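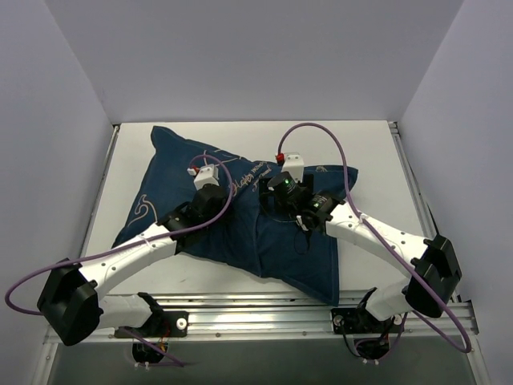
Luvadus rail mounting kit for small two-arm cells – review after a few weeks

Posted 21/08/2021

Short version: good plates, decent instructions, cable hardware is an afterthought. 4 out of 5 from me. Longer version because people keep emailing.

What I run

Two small white arms side by side in an enclosure, both on one aluminum rail across the front of the table. Soft goods only. Pillows, mostly, the "Happy Monday" navy one more than any other. Cloth is a pain, folds over itself the second you press on it, so any slop at the base shows up at the gripper as a miss.

Before this I had the arms on clamps from the hardware store. Had to re-zero every morning. Enough said.

What you get

Two black mounting plates, clamp bolts, one hex key (soft, use your own), a bag of cable clips and a folded sheet. Rail is not included and the product page does not make that obvious. Mine came from Flarix, 90 cm, wide profile with the parallel grooves. Fits the plates fine. A friend tried it on a narrower one and sent the kit back.

Setting up

Took me an evening. Would be quicker the second time.

Bolt the rail down first, all the way, before any arm goes near it. Slide the plates on loose. Put the arms on. Then power up, park both at home and shuffle the plates until the elbows clear the side walls with the arms swung out. Only then tighten. The sheet has you tightening before the arms go on and I ended up undoing the lot.

Spacing – go wider than you think. I started narrow and the wrists kept trying to occupy the same spot over the middle of the pillow. Moved each plate out a bit, much better. My elbows now run pretty close to the walls so check that at low speed with a hand on the stop button.

Holding up

Very well. I marked both plates with a paint pen in July and neither has moved, and the right arm leans on the cloth a lot. I check the bolts every 100 cycles, which is probably to often.

Cables

Here's where the point went. The clips in the bag are too small for anything except the thin wires. My purple cables loop up over the wrists and I leave plenty of slack up there, otherwise they pull when the grippers tip. That part is down to you, the kit does nothing for it. At the bottom you get a bundle hanging under each mount and no tray, no channel, nothing. Jirayu Pongsiri, who does the maintenence on a similar cell in Vilport, prints his own hooks for the rail groove and says three a side is enough. Haven't got round to it.

Also keep an eye on thin wires under the wrist. If they hang low enough to lie on the fabric they can get dragged into a fold. Tie them back when you do the bolts.

Versus the Kalniņš plates

Had those on loan. Heavier, nicer finish, proper cable slot. But swapping an arm means taking the whole plate off, and with Luvadus I can leave the plate where it is. For a one-off build I'd maybe go Kalniņš. I swap arms a lot so no.

Gripes, quick

Hex key. Clips. Step order on the sheet. Spare bolts would be nice, I dropped one behind the lower panel and it's still in there.

Support answered in 3 days, polite, sent me a new bolt.

Would buy again. Get the rail sorted first and measure your elbow clearance before you order.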